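3 November 2020

Well, I've got a bed! A proper one, with a headboard and everything, and I've already managed to cover it in rubbish. 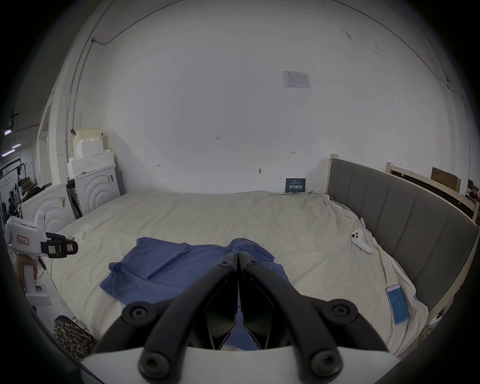

I told myself last night that today would be a folding day and nothing else. No unpacking the kitchen, no ringing Kelach about the missing delivery, just clothes and towels until they were done. So of course by half past ten I'd had two cups of tea, read the whole lease again and looked up how much it costs to have curtains made (£2665 for the lot, lined, which made me laugh out loud in an empty kitchen).

But I did get going in the end. The cream sheet is the old one from Mum's and it's never fitted any mattress I've owned, it just bunches up the minute you put anything on it. I keep meaning to buy a new one and then I think, well, it's soft, and it's been washed so many times there's nothing left to go wrong with it. Yamuna says I should iron it. Yamuna Bangera irons tea towels, so I'm not taking advice from her.

I do like the headboard. I dithered over it for all of September, grey or green, grey or green, and drove everyone mad. I had the Indby page open on my phone for so long that it started suggesting other people's headboards to me. The grey won and I'm pleased, it's got those upright padded channels and it curves, and it's lovely to lean on with a book. Green would have looked like a dentist's.

The other bed frame is a different matter. It's still bare wood and I can't decide whether to oil it or paint it or leave it alone and call that a decision. I've got a tin of Cenier wax that's supposed to do 15 square metres, and I'm fairly sure that's more bed than I have. The smell of it though! I'd have to do it with the windows open and it's far too cold for that now. Perhaps in spring. The cardboard box can stay where it is till then as well, I'm not flattening one more box this week.

Oh, and there's writing on the wall. Pencil, very faint, and one bit says 1-25. I've been wondering about it all day. Shelves? A measurement? I might leave it when I paint, or paint round it, which is silly but I've got fond of it.

Folding, then. I do everything in thirds now, long ways first, then over and over till it's a neat little parcel, and the blue things go in their own pile. I got 4 piles out of the first bag and then the phone went, and it was Kelach at last, to say my order was in the depot and could I confirm the flat number. I gave it to them for the third time. Reference 1005, if I lose the bit of paper again.

Dinner was toast and the end of the Dela Peña chilli jam. Must get another jar. Tomorrow the second bag, and I really will find the pillowcases.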